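The Planner at Claddale
October 2023
By the night shift

The planner stopped at the carton again. I had the log open on one screen and the arm on the other, and both of them said the same thing: target found, path found, waiting.

It was past eleven. Trimel had sent its people home at six, and the building's heat went off with them. I kept my coat on and read the log from the top.

The grasp planner was old code. Someone at Claddale had written it before I was hired and had left 40 lines of comments at the head of the file, most of them about a bug that was fixed in July. Near the bottom was a line I had never paid attention to. "If the scores are close, wait." There was no number for how close, and no number for how long.

I searched for the place where the wait ended. It called a function named settle, and settle called the scorer again, and the scorer gave the carton two grasps with nearly the same score, one from the side and one from above. Then it waited. It had done this 200 times while I was eating a sandwich.

I put in a limit of 4 tries and a rule to take the first grasp on the list. I restarted the controller and watched the joint values begin to change.
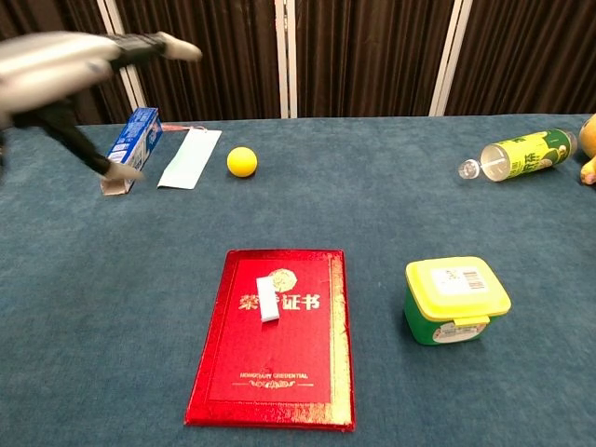
My father drove a delivery truck out of Chauke for most of his life. When he came to a fork where both roads went to the same town, he always took the left one. I asked him once if the left was faster. He said he had never checked. He said that if he started checking he would have to do it every day.

I thought about whoever wrote settle. I pictured a person who stood in front of the open refrigerator for a long time. Then I thought that I had worked there 2 years and had turned down the transfer to Enbridge by not answering the email.

The log scrolled. Try one, scores close. Try two, scores close. Try three. On the fourth it printed my new line, which I had misspelled, and sent the side grasp to the arm.

I fixed the spelling. I wrote a commit message, erased it, and wrote a shorter one. In the comments at the top I added line 41, with the limit and what it was for, and I left the old line about waiting where it was.

Then I opened my mail and scrolled down to the spring – the message was still there, still marked unread – and I clicked reply.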